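Laundry trials back on after wrist cable snag

The laundry robot at the Zostley test apartment is working again. It was out of use for most of May after a cable on its right arm caught on a basket and the arm kept pulling. There were no injuries. Several readers asked what happened, so this is the account from the incident report, shortened a little.

The fault came at 2 in the afternoon, on the 17th transfer of the day. The job was the usual one: pick a garment out of the basket, turn, and put it in the machine. Karla Arriaga was the operator on shift. The robot had taken hold of a towel and started to lift when the loop of cable at the right wrist slid under the rim of the basket. The arm moved up, the basket came with it, and the chair underneath started to tip toward the robot.

The controller should have stopped at that point. The force limit on the right arm is there for this kind of load. It did not trip, and the arm went on lifting until Karla hit the stop button. The log gives the time from first contact to full stop as 900 milliseconds. By then the connector at the wrist had pulled partway out of its socket and the hand had lost power. The towel and the basket both ended up on the carpet.

Rajeshwari Kandasamy went through the logs the next morning. She found that the limit had been raised to 80 newtons for an earlier set of tests with wet bedding and was never set back. The startup check reads the limit and writes it to the log, but it did not compare it with the value for the job being run. Wet bedding and dry shirts were using the same number.

The cable was a separate problem. The wrist cable on the Trenden arm needs some slack so the joint can turn all the way, and ours had been given more than it needed when the hand was last swapped. Ludger Kuhlmann had written this up as a minor item in the maintenance book. It was on the list for the next service - the snag happened first.

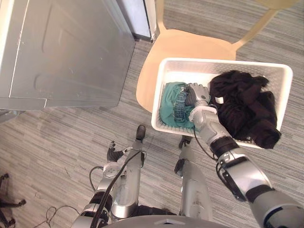
The right hand takes hold of a teal garment in the basket, with the wrist cable hanging over the near rim.

Three things have changed. The force limit is now stored with each job, and the robot will not start if the two do not match. The cable check has moved from the monthly service to the start of every shift, and any snag or near snag goes in the incident log, even if the run finishes. The stop button has also been moved to a handheld unit, so the operator does not have to stay next to the desk.

Still open is the cable routing itself. Mathias Ruchti has asked Fuchs for a quote on a sleeve that would hold the slack close to the forearm. Until that is settled, an operator has to watch the right wrist whenever the hand is inside a basket, and runs without an operator in the room are off the schedule.

Anyone who used the bedding settings this spring should check their saved jobs before the next session. Questions about the new startup check go to Rajeshwari. The full report is in the shared safety folder, and Embla Magnusson can give access to partners who do not have it yet.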